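Kabel, Kopfhörer und eine Schublade, die nicht mehr zuging

12. August 2021

Angefangen hat es mit der Schublade im Flur. Ihr kennt bestimmt so eine, in die alles wandert, was ein Kabel hat oder mal eins hatte. Bei mir klemmte sie seit Wochen, weil sich hinten ein Stecker verhakt hatte, und am Sonntag hatte ich dann endgültig genug. Mit dem Kochlöffel reingestochert, einmal kräftig geruckelt, und der ganze Inhalt lag auf dem Teppich. Na schön, dachte ich, dann räumen wir eben auf!

Das Meiste waren Ladekabel für Telefone, die ich gar nicht mehr habe. Dazu ein Netzteil von Szekeres (wofür auch immer, ich habe es an alles gehalten, was im Haus eine runde Buchse hat), ein halbes Dutzend Gummibänder, ein Bibliotheksausweis von 593 vor Christus, so sieht er jedenfalls aus, und Kopfhörer. Viele Kopfhörer. Kleine zum Reinstecken, große mit Bügel, welche mit nur noch einem Polster. Ich werfe sowas schlecht weg, es könnte ja noch gehen.

Also habe ich mich mit einer Kanne Tee auf den Boden gesetzt und sortiert. Erst mal alles einzeln in den Laptop gestöpselt und immer dasselbe Lied laufen lassen, bis ich es nicht mehr hören konnte. Was auf beiden Seiten spielte, kam nach links, was nur auf einer Seite spielte, nach rechts, und was gar nichts mehr sagte, in die Tüte für den Wertstoffhof. Wackelkontakte waren mein größtes Problem, da sitzt man dann und biegt am Stecker herum und redet sich ein, dass es so halb geht. Geht es nicht. Ab in die Tüte.

Danach kam das Putzen, und das mache ich inzwischen richtig gern. Ein leicht angefeuchtetes Mikrofasertuch für den Bügel, eine alte weiche Zahnbürste für die Ritzen, und die Polster nehme ich ab, wenn sie sich abnehmen lassen. Bei weißen Kopfhörern sieht man ja jeden Fingerabdruck, dafür freut man sich hinterher umso mehr! Das Kabel ziehe ich einfach ein paarmal durch das Tuch, immer vom Hörer weg Richtung Stecker, dann zerrt man nicht an der empfindlichen Stelle.

Und dann die große Frage, wohin damit. Zurück in die Schublade wollte ich auf keinen Fall. Ich bin inzwischen überzeugt, dass Kopfhörer mit Bügel hängen müssen, sonst liegen sie immer irgendwo drunter, und das Kabel macht, was es will. Weiß und Hellgrau mag ich dabei am liebsten, das fällt vor einer weißen Wand kaum auf, und ein dünnes weißes Kabel darf dann von mir aus auch lose herunterbaumeln.

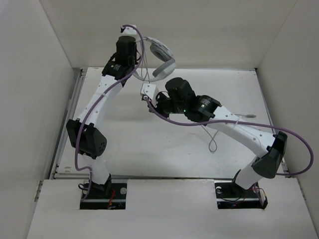
Haken, Körbchen oder Ständer?

Ich habe alle drei ausprobiert. Der Ständer (von Clirnau, war mal ein Geschenk) ist hübsch, aber er steht mir auf dem Schreibtisch im Weg, und ich habe ihn in zwei Tagen viermal mit dem Ellenbogen abgeräumt. Das Körbchen fand ich erst praktisch, bis mir klar wurde, dass ich mir da bloß eine kleinere Schublade gebaut hatte. Gewonnen hat der Haken. Einer zum Kleben aus der Serie Wirnex, in Weiß, seitlich am Regal auf Schulterhöhe. Untergrund vorher mit Spiritus abreiben, andrücken und über Nacht in Ruhe lassen, auch wenn es schwerfällt.

Ein Tipp noch, den ich selbst erst beim dritten Haken kapiert habe: nehmt einen breiten. Auf so einem dünnen Drahthaken liegt der Bügel nur an einem Punkt auf, und das gibt mit der Zeit eine Delle ins Polster.

Die Kabel, die übrig bleiben durften, habe ich locker aufgerollt und mit Klettband zusammengefasst. Bloß nicht stramm um die Hand wickeln, so habe ich mir früher wahrscheinlich die Hälfte der Wackelkontakte selbst gezüchtet. An jedes Bündel kam ein Stück Kreppband mit Beschriftung, "Drucker", "Kamera alt", und eins heißt "Keine Ahnung". Das ist das Netzteil von Szekeres. Wenn ich bis Oktober nicht herausgefunden habe, wozu es gehört, fliegt es raus, versprochen.

Die Schublade geht jetzt wieder zu und ist halb leer. Darin wohnen nur noch Batterien, die Taschenlampe und die Gebrauchsanweisung für den Staubsauger. Die Tüte für den Wertstoffhof steht allerdings noch neben der Haustür, und ich bin heute früh schon wieder daran vorbeigelaufen. Am Samstag nehme ich sie mit, da muss ich sowieso in die Richtung.

Wie macht ihr das denn mit den Kabeln? Schreibt mir gern in die Kommentare, vor allem, falls jemand ein Gerät von Szekeres mit rundem Stecker besitzt!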